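Does a Small Shop Need an Email List? A Skeptical Talk With Nuria Ayele

Saturday, January 7, 2023

This post contains no affiliate links, which is partly why it took me so long to write. Every article on email marketing I have read in the past year ends with a button to sign up for the software it recommends.

The claim never changes. The money is in the list. Start collecting addresses before you have a product, offer a free download, set up a welcome series, and sales follow while you sleep. I have a list myself. It has never made me a dollar while I slept, and not many when I was awake.

So I called Nuria Ayele. She runs Ikside, a small online shop in Plellport that sells secondhand knitwear and fleece, and she used to write newsletters for a home goods seller called Coutinho. She has been on both sides of this, and I wanted to know whether she would defend it.

She half did. "I think a list is fine," she said. "I think the way people are told to build one is mostly junk."

I asked her to start with the numbers, and she sighed. In June she had 400 subscribers. She knew all the advice about open rates and had a spreadsheet to track them, and she had gotten into the habit of checking it before breakfast.

"The open rate looked great and I was very proud of it," she said. "Then I looked at who bought something from me that month and compared it with the list. There were 3 names on both. Three people."

That surprised me less than it seems to have surprised her. Open rates have been shaky for years. Some mail programs load the pictures in a message whether or not a person ever reads it, and that can count as an open. I told her I didn't see how anybody could still put the figure in a sales pitch.

"They put it in because it's big," she said. "Would you put in the small one?"

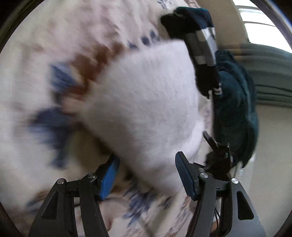

The free download problem

Like everyone else, Ayele began with a lead magnet, a PDF on caring for wool. She spent two weekends on it. It brought in sign-ups quickly, and for a while she took that as proof the method worked.

"People wanted to know how to wash a sweater they already owned," she said. "That was the whole relationship. They got the PDF, they washed the sweater, and then I was a stranger writing to them every Tuesday."

I pushed back a little. Surely some of those people would want another sweater one day? The usual answer is that you "nurture" them, a word I would be glad to see less of. You send tips and stories and a bit about yourself until they are ready to buy.

She said she had tried that for most of a year, with a welcome series of seven messages. The template came with Wutis, the email program she was paying for, and she filled in the blanks. One was a message about her "why."

"I don't have a why," she said. "I like sweaters and I needed a job I could do from home. I wrote something about my grandmother. It was true, but it felt bad to be using her to sell cardigans."

People did reply to that one, she admitted, and a few were kind. She still took it down.

What the software costs when you stop looking

I was curious about the bill, mostly because I had just looked at my own. Ayele was paying 18 dollars a month for Wutis and had been on the free plan before that. She moved up to get automatic sending, which she needed for the welcome series, which she later deleted. She kept on paying for five months after that.

To be fair to the tool, she doesn't blame it. It sent what she told it to send. I'm a bit less forgiving. Any service that charges by the number of contacts has a reason to tell you that more contacts are better, and most of the "free training" in this business is written by those same services. Read it the way you would read a pamphlet about roofing from a roofer.

Ayele thought that was harsh. "Their help pages taught me how to write a subject line," she said. "I came in knowing nothing. At Coutinho someone else wrote the subject lines and I did the part underneath."

Did the better subject lines sell anything?

"I couldn't tell you. I'd love to say yes."

Cutting the list

What she did next is the part I called about. She wrote to everyone on the list and asked them to click a link if they wanted to keep hearing from her. Anyone who didn't click was removed.

The standard advice allows for this, though usually with a string of reminder messages first and often a coupon. She sent one message and no coupon. When she was done there were 100 people left.

"I felt sick," she said. "I'd spent so long getting them. I kept thinking I should put them back."

She left them off. The list now fits the free plan again, and she writes when there is new stock and not otherwise. Some months that means two messages and some months none at all. They are short: what came in, what size, what is wrong with it if anything is, and a link. 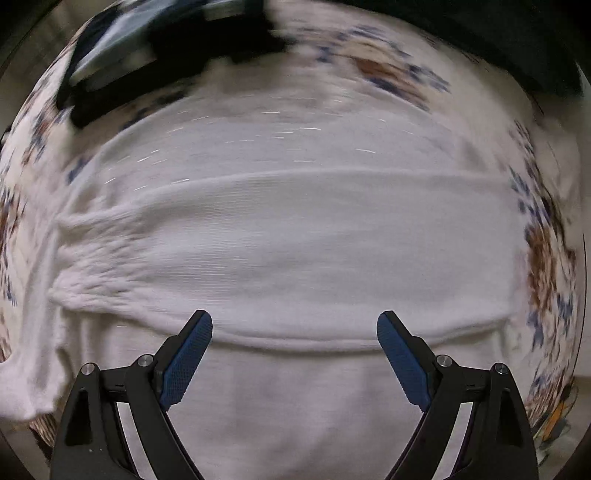

White knit, laid flat.

I asked the obvious question, and she was careful with it. Sales from the list are up, she said, but she also had better stock in the fall and it got cold early. She wouldn't give me a percentage. I respected that more than any case study I've been sent, though it does leave me without a headline.

There is another explanation that would fit just as well. The people who stayed may simply be the ones who were going to buy from her anyway, and they might have found the new stock by typing in the shop's address. I put this to her.

"Sure, maybe," she said. "But it takes me twenty minutes now. It used to take all of Tuesday."

So should you start one?

Ayele says yes, with a plain sign-up box at the bottom of the page and no pop-up. She would skip the free download entirely. She would ask customers at checkout and leave the box unchecked, even though fewer people will tick it.

I'm still not sure. If you sell things that come in one at a time, as she does, a note saying "this just arrived" has some use to the person reading it. If you sell the same six candles all year I don't know what you would write, and I suspect the people selling the courses don't either. A shop like that might do better with good photos and a shipping page that answers the question people keep emailing about.

She did have one more thing to say before we hung up, about my own newsletter, which she is apparently subscribed to.

"You could send it less," she said.

The next one goes out when I have something to put in it.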